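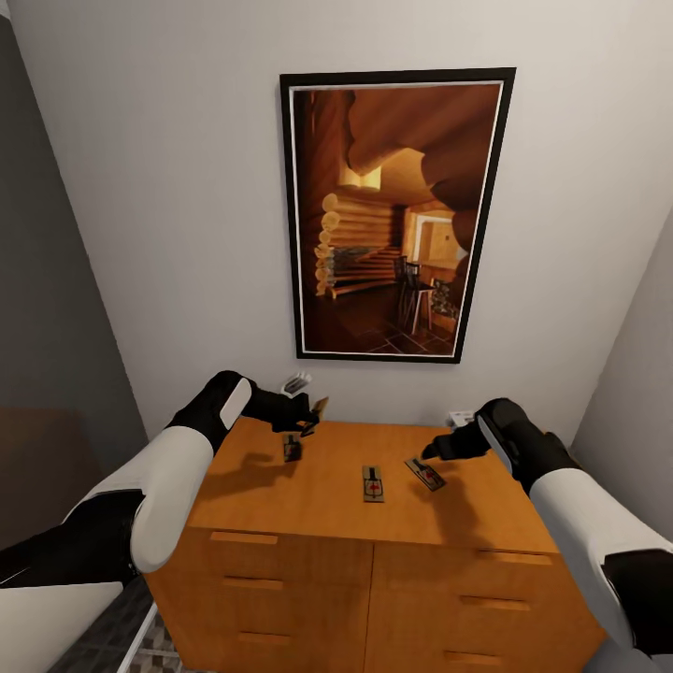

Diary of the Local Studies Officer, 13/06/2018

The day was given to the Yeom bequest. Miss Ye-ji Yeom arrived from Kamport by the early train and was received in the reading room at Varnau, where the family papers had been laid out in order of date. She is the great-granddaughter of the surveyor and had not visited the town before.

The papers comprise 400 letters, four bound notebooks and a quantity of loose receipts, most of them from the Drumirville years. Miss Yeom identified the handwriting in the second notebook as that of her great-grandmother, which the library had until now listed as unknown. The catalog entry will be corrected. She was unable to explain the repeated mention of a house called Mangundap, although she recalled an aunt using the name when speaking of summers by the river.

After lunch we walked to the old parish ground. The north section is badly overgrown and two of the stones recorded in the last survey could not be found. The stone of the elder brother is still standing, with the date of death worn away. Miss Yeom took a rubbing and has promised the library a copy.

On our return she signed the deposit agreement. The family retains copyright and asks that the letters written during the illness of 1931 be closed to readers until they have been reviewed by her mother. This was accepted. The sum of 200 dollars was given toward boxes and acid-free folders, for which a receipt was issued.

It was further agreed that a small display would be prepared for December, with a printed guide in a run of 700. The text is to be sent to Miss Yeom for approval before it goes to the printer.

Left the building at half past six. Letter to the Drumirville registrar still to be written.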